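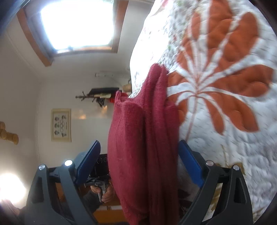

Ticket 166: Linen labels not printing, Lelgate guest house
Opened by: Ornella Piras, Housekeeping Office
Assigned to: Kenta Yokoyama, Property Systems
Status: Resolved
Date opened: 21st May

Reported problem
The label printer in the linen room accepts jobs from the Zenham inventory program but prints blank labels. The fault affects towels, bedspreads and guest items held for return. Labels sent from the front desk computer print correctly.

Steps taken
Power was cycled on the printer. No change.
The label roll was removed and reseated with the coated side facing the print head. A self-test page printed correctly.
The print queue was found to hold 100 jobs, all set to the old label size. The queue was cleared.
The driver was removed and installed again under an administrator account. The first test label from Zenham was blank. The second showed the item number but no room number. 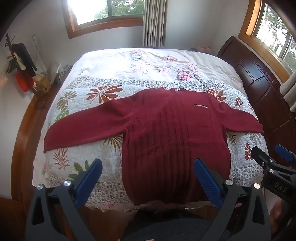

Does the missing room number mean that item records have been lost?
Records are stored on the server and are not affected by the printer. The room field was left out of the label template when it was updated in March.

Resolution
Guilan Song restored the room field and set the print resolution to 200 dpi, matching the front desk template. Two labels were printed from the linen room and both were complete. Staff should reprint any label issued without a room number.

Ticket closed with the agreement of the Housekeeping Office.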